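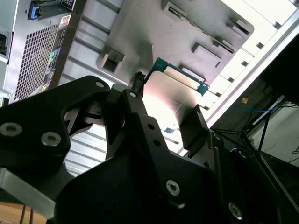
**oddur_toft** — November 26, 2021

Stripping and sorting a batch of 40 retired office towers, and I want opinions on the order of work before I write it down for the others. My current sequence is drives and cards first, then memory, then cooler, then CPU, with the bare case going to sheet metal at the end. The interiors are plain gray sheet metal with stamped cutouts and notched edges, and the drive bay rails step down the panel at an angle, so a flat part with an exposed board edge has to come past a lot of metal on its way out. I have scraped components off two boards that way already. Do you pull the flat parts with the case upright or on its side?

Machines are a mix, mostly Tunitz desktops bought in the same August. No data concerns, the drives were wiped before they reached me.

---

**hanne_z**

On its side, always. With the case upright the part hangs from its last screw and tilts into the rail when you release it. Lay the tower down, remove the screws farthest from you first, and lift straight up.

Disconnect cables at both ends before you touch the screws. A short lead left on the connector will catch on a bracket slot and you will lever the socket off the board.

I disagree with your sequence, though. CPU should come out before the memory.

---

**ribbon_cable_88**

> CPU should come out before the memory.

Why? On most of these boards the memory sits right next to the cooler, and you need the clearance to get at the clips.

---

**hanne_z**

The cooler comes off easier when the paste is warm. I run each machine for 14 minutes, power down, pull the plug, and take the cooler off first. If you spend that time on drives and memory, the paste has set again and you are twisting a cold heatsink. On pinless chips that is an annoyance. On pinned ones the chip comes out of a locked socket.

---

**oddur_toft**

Fair point on the paste. I can't boot most of them, the power supplies went to another department. I have been using a hair dryer on the heatsink base, low setting, then a slow twist. No chips pulled out of a socket so far.

Next question is storage for the CPUs. I want them held so that the edges are supported and no one has to touch the contacts. A molded tray with square pockets looks right to me:
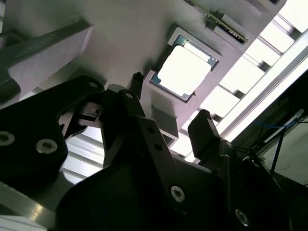

*Processor in a square pocket of the gray fixture, heat spreader showing, substrate visible around it.*

Anyone using something similar for long-term storage, or is it only good for the bench?

---

**ribbon_cable_88**

Bench only, in my opinion. An open pocket collects dust and the chip can jump out if the tray is knocked. I use lidded clamshells from Gustisero, one chip per shell, model number written on the outside. Slower to fill, but they stack.

---

**mk_solder**

Clamshells for a batch that size is a waste of plastic. Put them in a tray, put antistatic foam on top, strap a second tray over it. I have moved 800 chips like this between two buildings and the only bent pins were on ones that came in bent.

Check the tray material before you buy. Plenty of the molded gray ones are ordinary plastic with no dissipative rating. Ask the seller for the surface resistance figure. If they can't give you one, keep it for screws.

---

**hanne_z**

Agree with mk_solder on the rating, not on the foam. Cheap pink foam loses its coating after a few years and I have found residue on contacts. Use the black conductive type. Takeda at the recycling depot here keeps offcuts, ask yours before paying for sheets.

Also clean the heat spreader before the chip goes into storage. Isopropyl, lint-free cloth, wipe from the outside toward the middle so paste does not end up on the substrate. Old paste hides the markings and you will want those when you sort.

---

**oddur_toft**

Noted. Revised order:

1. Case on its side, all cables off
2. Cooler, with heat
3. CPU, cleaned, into tray
4. Memory
5. Drives and cards, lifted straight up
6. Board and remaining brackets

Does step 4 need to be separate from 5?

---

**ribbon_cable_88**

I still say memory before cooler on the small cases. Try one each way and time it.

---

**ditisier**

Separate, if only because memory goes in a different bin and people mix them up when it is one step. I'd also put a line in for the coin cell on the board. Our scrap buyer sends back any pallet with batteries left in.

---

**oddur_toft**

Coin cell added under 6. I'll do the small cases ribbon_cable's way first and post the times.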